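3.2 조식 준비 공간의 구성과 작업 순서

본 절에서는 소형 가열 기기를 이용한 토스트 샌드위치 준비 과정을 작업대의 배치와 재료의 이동이라는 측면에서 다룬다. 조사 대상은 Illberg 기숙사와 Zurmont 기숙사의 공용 주방이며, 두 곳 모두 개별 조리대의 폭이 좁아 여러 기기를 동시에 펼쳐 놓기 어렵다. 기록된 조식 준비 사례는 모두 3432건이고, 이 가운데 식빵을 주재료로 한 사례가 1148건이었다. 나머지는 시리얼, 밥, 데운 수프 등으로, 4절에서 따로 분석한다.

식빵을 이용한 사례는 다시 세 단계로 나누었다. 첫째는 포장에서 빵을 꺼내 작업대에 놓는 단계, 둘째는 빵을 열판 위로 옮겨 놓는 단계, 셋째는 속재료를 얹고 덮개를 닫는 단계이다. 선행 연구에서는 첫째와 둘째 단계를 하나로 묶는 경우가 많았으나, 본 연구에서는 빵이 작업대에 한 번 놓이는지의 여부가 이후의 동선에 영향을 준다고 보고 이를 구분하였다. 봉지에서 바로 열판으로 옮긴 경우에는 첫째 단계의 시간을 0으로 기록하였다.

둘째 단계에서 문제가 되는 것은 빵의 방향과 덮개의 위치이다. 덮개가 위로 열리는 기기에서는 열린 덮개가 열판 뒤쪽의 공간을 차지하므로 빵은 대체로 앞이나 위에서 접근하게 된다. 그림 4는 식빵 한 장이 기울어진 채 열판 왼쪽 위에 들려 있는 순간으로, 덮개는 거의 수직으로 서 있다. 이 자세에서 빵을 그대로 내리면 아래쪽 모서리가 먼저 열판에 닿고 나머지 면이 뒤따라 눕는다. 빵을 수평으로 맞춘 뒤 내리는 방식과 비교하면 필요한 높이가 다르며, 코딩 지침에서는 전자를 '모서리 접촉', 후자를 '면 접촉'으로 표기하였다.

기기의 형태도 배치에 영향을 주었다. 열판만 있는 단일형과 달리, 열판 옆에 둥근 상판이 함께 있는 복합형은 가로로 길어 작업대의 폭을 더 많이 차지한다. Zurmont의 사용자들은 복합형을 벽과 나란히 놓고 빵과 속재료를 그 앞쪽에 두는 경향을 보였다. Illberg에서는 싱크대와의 간격 때문에 기기를 비스듬히 놓은 사례가 21건 있었고, 이 경우 속재료 접시는 대부분 다른 조리대에 놓였다. 기기의 색상이나 마감은 분석 변수에 포함하지 않았다.

재료의 규격은 통일하지 않았다. 사용자가 평소 구입하는 식빵을 그대로 쓰도록 하였으며, 껍질을 잘라 낸 빵은 별도로 표시하였다. 열판보다 큰 빵은 덮개를 닫을 때 가장자리가 눌리므로 방향을 바꾸어 다시 놓는 동작이 자주 나타났다. 재배치 동작은 40건의 예비 사례를 두 명의 평가자가 각각 판독하여 기준을 정한 뒤 전체 자료에 적용하였다. 판독이 엇갈린 경우에는 빵이 열판에서 완전히 떨어졌는지를 우선 기준으로 삼았고, 열판 위에서 밀어 위치만 고친 동작은 재배치로 세지 않았다.

그림 4. 식빵을 열판 위로 옮기는 단계(둘째 단계). 복합형 기기, 덮개 열림.
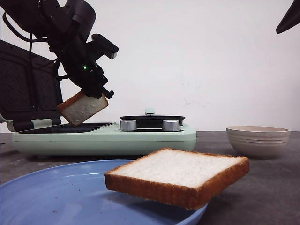
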